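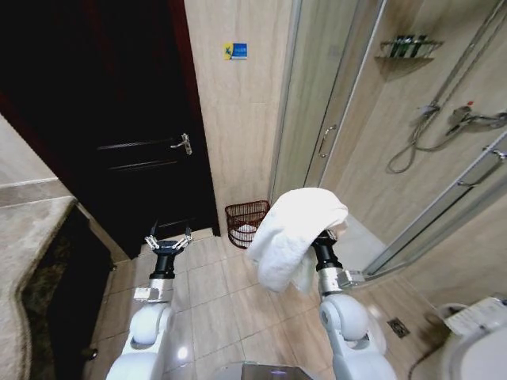 Fawzy Apartments: Bathrooms and Linens Gallery

Updated 18 December 2025

The bathrooms in the Fawzy building were redone between May and the fall, one stack at a time. This page covers the finished rooms, the linen room on the ground floor and a few of the parts that were changed along the way. Bedrooms and kitchens have their own page. Click any thumbnail for the larger size.

All of the apartments on the upper floors are 660 square feet with the same bathroom layout, mirrored on the other side of the hall. Tile shades vary a little between floors.

Bathroom, standard apartment
Beige ceramic floor tile with light grout, and marble-look tile in the shower. The dark wood door was kept and the floor strip at the doorway is raised, so please lift your feet and your suitcase wheels.

Shower with sliding door
Glass with silver framing. The door slides, so it takes no floor space when you step out. Hold it by the vertical handle and don't push on the glass.

Shower valve and hose
The mixer is on the wall inside the enclosure. Turn the water on low first. The hose reaches all the corners and can be used for rinsing the walls down.

Corner shelf
Chrome, for bottles. Shampoo and body wash are topped up at every changeover. Long-stay guests can ask at the desk for more between cleanings.

Wastebasket
Brown wicker, on the floor by the wall. Spare liners are in the hall closet next to the vacuum. Please do not flush wipes of any kind.

Towels, folded
White terry from Lulitex. Each guest gets a bath towel, a hand towel and a washcloth. We fold bath towels in thirds the long way and then in half, which fits the closet shelves.

Towels, linen room
The same Lulitex line in stacks, bath size at waist height and washcloths up top. We bought the current set for $1,498, including the bath mats. The older towels went to the cleaning shelf and are marked with a stitched line so they don't get mixed back in.

Laundry table
Folding happens on the long table under the window. Anything with a pulled loop or a stain goes in the bin at the far end and gets looked at again after a second wash.

Linen closet, apartment
One set of spare towels and one set of sheets. The top shelf holds the extra blanket. If you use the spare set, leave it in the bathroom at checkout with the rest.

Old shower valve
Taken out of a third-floor bathroom. The cartridge had worn and the handle had to be turned hard to stop the drip. Plumar supplied the replacements and still stocks the cartridges.

Grout work, second floor
Re-grouting around a floor drain. The room was closed for two nights while the grout set. Total for grout, sealer and the new silicone on that floor came to $3,278.

Tile samples
Beige tiles we laid out on the lobby floor before ordering. The two on the left were too yellow under the hall lights. We went with the one in the middle row.

Cleaning cart
Stocked for the morning. Squeegee, glass cloths, neutral floor cleaner, liners, soap refills. No bleach is used on the grout since it was sealed.

Hall outside the apartments
Dirty towels are collected here before noon. Please don't leave them on the carpet; use the bag hanging on the closet door.

Booking and questions
Rooms can be booked through Clikus or at the front desk. Roughly 40 guests a month ask for an early check-in, and we can only do it when the bathroom has already been cleaned. Send a message the day before and we will let you know.

To report a drip, a slow drain or a loose handle, write the apartment number on the pad by the elevator or call the desk.

Next gallery: Kitchens
Back to all galleries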